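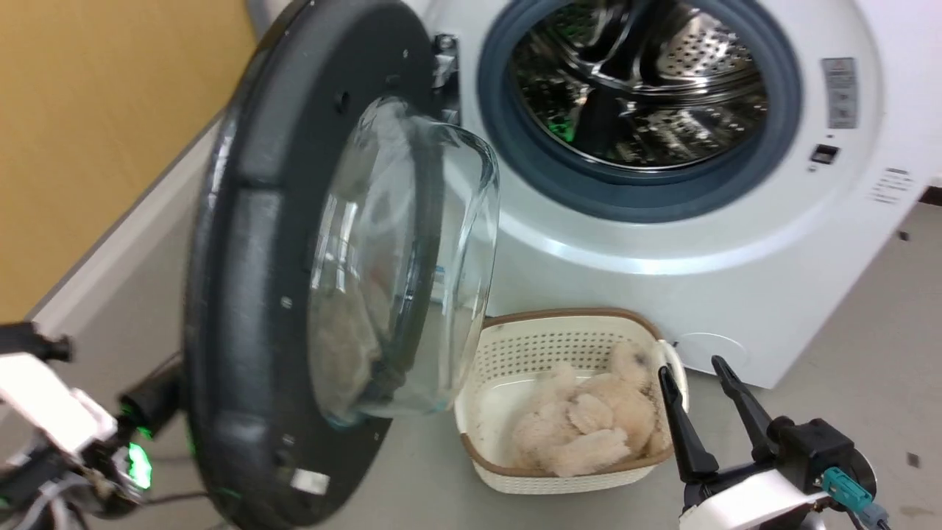 Review: Toltia two-arm laundry cell, seen at the Vilela open day

2020-12-08

Vilela opened its test rooms to trade visitors in October, and the laundry bay was the part I had gone to see. The Toltia is a two-arm unit with parallel grippers, sold for care homes, small hotels and serviced flats. It is meant to load and unload an ordinary front-loading washer without any change to the washer. I had two sessions with it, one with the group and one later with the engineer, Muammer Tatlı, and this review rests on those two sessions and on the printed data Vilela handed out. I have not had a unit on loan.

What was shown

The bay held a white front loader of the domestic type, a cream plastic laundry basket with a brown rim, and the robot. The task was to open the door, move the contents between basket and drum, and close the door again. Loads during the group session were towels, pillowcases and a beige-pink plush toy. The toy was the most useful of the three. Towels hang from a gripper in a way the planner can predict. A soft toy with curly fur changes shape when pinched and has no edge to take hold of, and it is a fair stand-in for the cushions and bath mats that turn up in real laundry.

Door handling

The door on the washer used for the demonstration swings wide on a metal hinge and has a thick black ring around a domed glass bowl. The robot pulls at the outer ring and follows the arc of the hinge with the wrist compliant. In the group session it opened the door at the first attempt on each run. Closing was less tidy. The push is made with the side of one finger, and on one run the door came to rest against the catch without latching. The controller noticed this from the force reading, backed off and pushed again. Tatlı said the closing force limit is a setting and had been left low for visitors.

Glass is a known nuisance for depth cameras. A domed door reflects the room and whatever is lying beneath it, and the drum behind is bright perforated steel. Toltia's answer is to ignore depth readings inside the door ring and to take the position of the opening from the dark gasket instead. This worked under the lighting in the bay. I asked for the overhead lights to be turned off for one run and the robot took longer to begin its reach, but it completed the load.

Grippers

Each arm carries a pair of black fingers which open into a V. There is no palm and no suction. The fingers are swapped with two screws, and Vilela had three sets on the bench: smooth, ribbed and a soft-faced set made by Fluvby. The ribbed set held towels well and left marks on a terry pillowcase. The Fluvby set left none that I could find, but it let go of the toy twice when the grip was taken on a thin part. For mixed loads I would order both and fit one of each, an arrangement Tatlı said the software accepts.

The arms are covered with a padded sleeve called Skinside on the care-home version. The unit in the bay was the standard one, without sleeves, so I can say nothing on how they wear or how easily they are cleaned.

Cable routing could be better. The connector at the gripper sits on the outside of the motor housing and the cable then runs down the arm in the open. In a room with hanging garments it will be caught sooner or later. Valter Arruda, who runs the Vilela service desk, told me that a clip kit is in preparation. It ought to be on the unit from the start.

Speed

The data sheet gives 400 seconds for a full load from basket to drum, door included. My own timing of one mixed load was 892 seconds, with visitors standing close enough to trip the slow-speed zone several times. I would put little weight on either figure. A person does the same work in well under a minute. The case for the machine has to be made on night running and on shared use between several washers, and the open day did not cover either.

Basket placing

The basket must stand on the floor below the open door, within a marked area the width of the washer. Move it outside and the robot stops and asks for help on the tablet. The low position suits the arms but brings the grippers near the floor, and lint and grit will find their way into the finger joints. The manual calls for a wipe after each shift.

The lattice sides of the basket caused one fault. A fingertip entered one of the holes while reaching for the last pillowcase, and the arm dragged the basket a short distance before the force limit stopped it. A solid-sided basket would avoid this, and Toltia lists one as an accessory.

Noise and heat

The arms are quiet. A conversation at normal volume is possible beside the unit while both are moving. The controller box has a fan which is louder than the arms and runs continuously. I did not measure either. The motor housings were warm to the touch at the close of the second session.

Service

Vilela quotes a finger life of 4000 cycles and a wrist inspection at 3000. It would be more convenient for the buyer if the two fell together. Fingers are a stock item. Wrist work needs a visit from the service desk, and Arruda could not give a firm price for this outside the contract.

Points for
Works with an unmodified front loader.
Detects a door that has failed to latch.
Fingers changed in a few minutes with a plain screwdriver.
Low noise from the arms.

Points against
Exposed cable at the gripper.
Tight limits on where the basket may stand.
Soft fingers slip on thin parts of bulky items.
Service intervals do not match.

Verdict

The door routine is the strongest part of the product and is ready for use. Handling of bulky soft items is not yet at the same standard. A site with mostly flat linen and a night shift to cover could reasonably ask for a trial. I would wait for the clip kit before signing, and would ask to see two washers served in turn, with the Skinside sleeves fitted. Vilela has said the next open day will include a second machine in the bay.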